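Ondham Workshop > Notebooks > Upholstery > July

July, started 7:40 am

Hernetti armchair, second go at the seat. Pulled the dust cover and the bottom webbing first thing. Six strands, all jute, all tired. Two of them came away in my hand at the front rail. Old tack holes so close together the rail is basically a perforated stamp. Filled with glue and matchsticks, clamped, left it.

Serena wants to keep the original horsehair. Fine by me but it needs teasing and a wash, and there's less of it than the seat depth wants. Will top up with the hair from the Dal Bello sofa if Concetta hasn't promised that to someone. ASK HER.

Weighed out 300 g of the old hair before washing so I can see what we lose in dirt. Soaked in warm water with a bit of the soft soap. Water went the color of strong tea. Rinsed till clear, spread on the mesh by the back window. Don't put anything on top of it please.

Springs. Center row ok, back left one leans. Retied the whole seat anyway, eight-way, waxed twine. Got the front row too low the first time, cut it out and started over. Note for next time: tie front to back FIRST, check height at the rail with the stick, then side to side. I know this. Did it the wrong way round regardless.

Spring height at the crown now matches the pencil mark Gudrun made on the inside of the arm. Her mark is the one with the little W. The other mark is from whoever did it last and is no use.

Hessian over, stitched down to the springs, three stitches each, curved needle. Broke the needle. The 50 mm ones are too short for this, order the longer.

Lunch.

Inner back. This was the part I was dreading. The curve at the top is not symetrical, left shoulder sits lower than the right, and I can't tell if it was built like that or if the frame has dropped. Ornella thinks built. She held a straightedge across and the joints look tight, no gap at the dowels. Leaving it. If the customer complains the padding can hide a bit of it.

Foam is a sore point. Customer asked for foam in the back for comfort, Serena says no foam in a chair this old. Compromise on the table: hair pad with thin foam wrap, calico over, nothing glued to the frame. So it can all come off again. Nives to phone the customer before we cut anything.
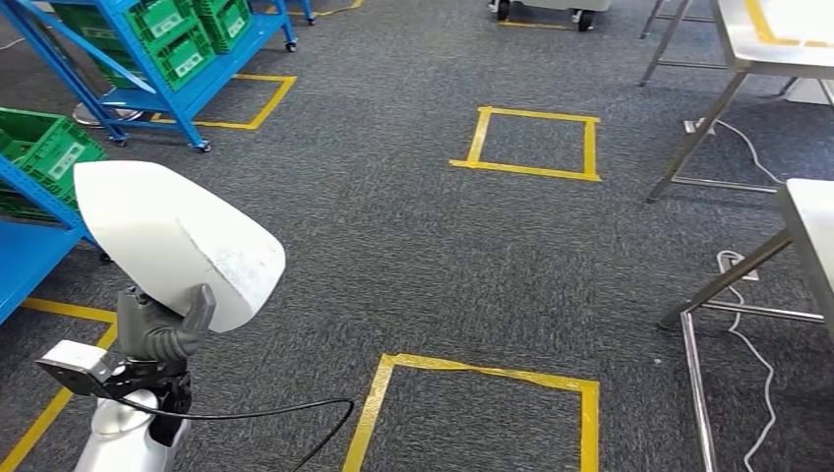 Edge roll, front rail

Made the roll by hand, hessian strip with the washed hair that was dry enough. Tacked every finger width. First pass was lumpy on the right, undid about a third of it and restuffed. Regulator needle does wonders if you are patient, I was not very.

Blind stitch one row, top stitch one row. Should be two top rows really for this height. Will look at it in the morning with fresh eyes and probably do the second.

Fabric

Drirnetti sent the wool. Job quote came to 2,492 all in, and the wool is the biggest piece of that, so measure everything again before cutting. Pattern repeat is longer than they told us on the phone. Inside back and seat need to line up at the center stripe, which eats a lot of cloth. Made a cutting plan in chalk on brown paper, it's rolled up behind the door. Serena to check it before anybody picks up shears.

Piping: bias or straight? Straight saves cloth but puckers on the arm fronts. Bias I think.

To do
- Concetta re the Dal Bello hair
- longer curved needles, also 13 mm tacks, nearly out
- second top stitch on roll
- Nives / customer / foam yes or no
- turn the hair on the mesh, underside was still damp at 4
- find the good webbing stretcher, the one with teeth. Gudrun had it last I think

Stopped 5:15. Thumb sore.

Contact the workshop | © Ondham Workshop | Back to top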